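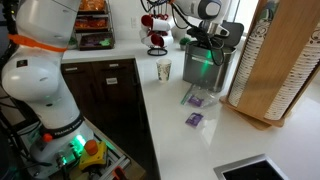
7.4 Recovering from a dropped or missed packet

Use this procedure when the Prinex controller stops with fault 14 (grasp lost) during a snack or drink task. The arm holds its position and the task timer stops. Fault 14 does not clear by itself.

Caution: Do not reach under a gripper while its arm is enabled. An arm that is holding position can still move if the task is resumed from another screen.

1. Press the stop button on the emergency stop unit at the arm base. If two arms are installed, confirm on the controller that both show Stopped.

2. Wait 13 seconds for the brakes to engage. The status line changes from Holding to Locked.

3. Look for the packet. Check the counter first, then the trash can, then the floor. Packets in clear bags are the most common cause of this fault.

4. Remove every loose packet and bag from the counter, including any that did not cause the fault. Leave cups where they are unless they have tipped over.

5. Check the cables at the gripper. If a loop has caught on the trash can lid or the cup tower, free it by hand. Do not pull on the connector.

6. Wipe the finger pads with a dry cloth. Replace them if they are torn or have passed 3,000 cycles.

7. Twist the stop button to release it. On the controller, select Faults, then Clear, then Home at low speed.

8. Stand clear of the counter until homing is complete.

Note: If the arm stops again with fault 14 within 90 seconds of homing, do not clear it a second time. Run the Drivton gripper check in section 8.2.

Note: At the Privholm site, report repeat faults to Kha La before restarting. Write down the task name, the fault number and where the packet was found. The Kang log viewer does not record the packet's location.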